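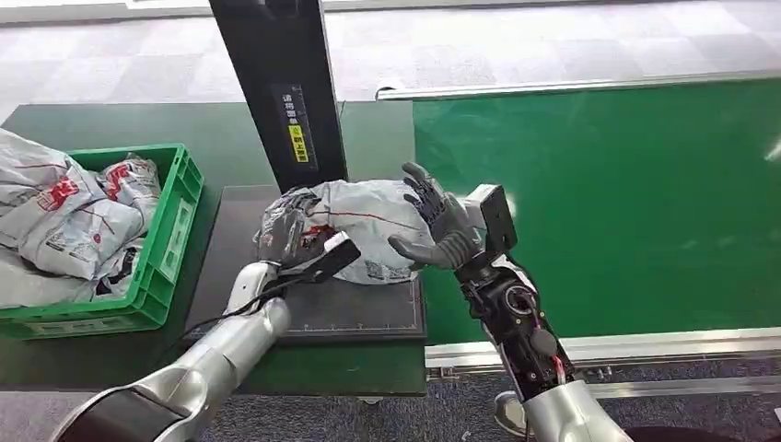 一、上次会议遗留事项

1. 快递袋抓取数据的标注规范已改完，第3版放在组内共享目录，旧版不再使用。标注时“接触开始”以夹爪与袋面首次接触的那一刻为准，不以袋子发生位移为准。
2. Riihimäki 平台的时间同步问题已定位，腕部相机与关节状态之间存在固定延迟，离线对齐脚本已经更新。更新之前录制的轨迹需要重跑一遍对齐，由刘泽林负责，3月底前完成。
3. Oltbridge 仿真环境里的薄膜模型仍然偏硬，折叠后回弹过快。本次会议不展开，留待专题讨论。

二、软包双臂操作方法进展

Chak-lun Liu 汇报。本阶段的任务是把软质快递袋从料筐中取出，在操作台上整理平整，面单朝上，再送上输送带。方法代号仍为 Plerkolel，分两层：上层根据头部相机画面选择左右臂各自的接触区域，下层根据腕部相机画面修正末端位姿和闭合时机。

与上一版相比有两处改动。

第一处，接触区域不再用单个抓取点表示，改为沿袋边的一小段线。软袋受力以后原来的点会移位，用点做监督时，网络常常给出落在两道褶皱中间的位置，夹爪合上以后只夹住很薄的一层，提起时容易滑脱。换成线段以后，下层策略可以在线段范围内自行选择落点。

第二处，两只手的职责分开训练。平行夹爪一侧负责压住和捏取袋边，灵巧手一侧负责托住袋身。此前两侧共用一个动作头，灵巧手的手指动作被平均掉，托举时手指张得过开。分开以后，手指能随袋身弯曲，训练也更稳定。代价是两侧的配合要靠上层给出的阶段信号，阶段判断错了，两只手会互相拉扯。

三、实验结果

训练集共1,341条遥操作轨迹，全部为实机采集。评测每种方法做200次，袋子的初始摆放由脚本随机给出，操作员照屏幕提示放置，不做额外调整。

整体成功率新版高于旧版，差距主要来自取袋阶段。整理阶段两版接近。送上输送带这一步基本没有区别，报告中不再单列。

失败情况按原因归为三类：袋边判断错误，把中间的折痕当成袋口；袋内物品偏向一侧，提起后袋身翻转；印刷图案跨过折痕，上层把图案的边缘当成袋子的轮廓。第三类在旧版中没有单独统计，这次需要把旧版的失败记录翻出来重新归类，否则两版无法对比。

Lolmont 基线已按同样的流程跑完。该基线只用头部相机，手臂遮挡袋子以后定位误差明显变大。会上认为这个对比可以保留，但论文里要写明两种方法的输入不同，另外补一组去掉腕部相机的消融实验。

四、讨论

1. 关于腕部相机的作用。夹爪靠近袋面以后，头部视角被手臂挡住，接触处的褶皱主要靠腕部视角判断。目前下层策略直接使用整幅腕部画面，其中有一部分是机械臂本体，对判断袋子没有帮助。是否裁掉这部分，意见不一致。主张裁掉的理由是减少无关输入，主张保留的理由是手指与袋面的相对位置本身就是有用的信息。 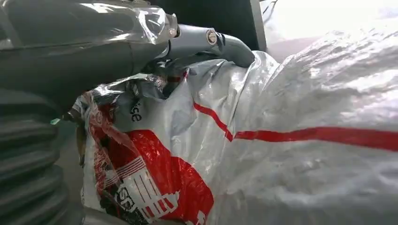 Chak-lun Liu 认为裁剪可以先不做，应当先确认网络有没有用到接触处的信息。他建议在测试时遮住手指末端附近的小块区域，看闭合时机是否变化。如果没有变化，说明下层策略只是在按时间执行，裁不裁都不解决问题。与会者同意先做遮挡测试。

2. 关于反光。袋面和覆膜表面都有高光，亮度随角度变化很快。有人提出加偏振片，考虑到会降低进光量、需要重新标定曝光，暂不采用。先在训练时加入局部高亮增强，看第三类失败有没有减少。

3. 关于力信号。目前夹爪只记录电机电流，噪声较大。下层策略是否加入电流输入，等遮挡测试结果出来再定，避免同时改动两个变量。

4. 关于评测口径。袋子送上输送带但面单朝下，旧版记为成功，新版记为失败。统一按失败处理，旧版数据重算，重算前的数字不得对外使用。

五、待办事项

1. 完成腕部画面遮挡测试，遮挡位置与大小写入记录表。Chak-lun Liu。
2. 重新归类旧版失败记录，统一成功判定后重算成功率。陈宁。
3. 去掉腕部相机的消融实验，评测次数与主实验一致，仍为200次。刘泽林。
4. 增加偏心装载的袋子样本，配重位置分左、中、右，采集前先把配重方式发组内确认。陈宁。
5. 阶段信号出错时的双臂保护逻辑，先用限力停机，暂不做自动恢复。

六、其他

共享目录中的原始视频不要改名，对齐脚本按文件名匹配，改名后会漏掉整段。下午2点以后操作台优先给评测使用，需要调试的提前登记。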